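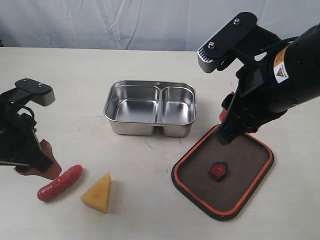

Home > Workshop > Tips > Software
Print this page | E-mail this page
Reading time: 2 minutes

Packing a lunch box with two arms: settings worth checking

Start with the planner. In Vorico, set each arm its own half of the table and let them share only the space over the box. Two arms allowed everywhere will spend the morning waiting for each other.

Teach the lid as a separate object from the box. A lid lying flat is thin, and the depth filter will happily treat it as table. Drop the minimum height to 4 mm and it comes back.

Shiny steel gives patchy depth. Fit the box from its rim and ignore the inside walls. The divider can be typed in by hand - measure it once with a ruler.

For soft food, close on force and keep the speed down. We run foam pieces at 12 per cent and leave the hard ones at 44.

A wedge needs its own grasp angle. Line the fingers up with the two sloping faces, and use the wrist camera for the last part of the approach.
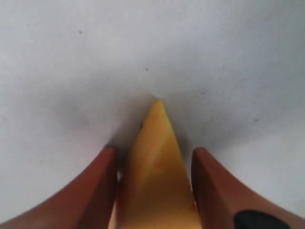

Yellow wedge between the fingertips, from the wrist camera.

Save the grasp file under a new name before changing anything. Ollwood's viewer overwrites without asking, and the September update did not fix it.

If the arms drift apart in timing, restart the clock service first - recalibrate only if that fails.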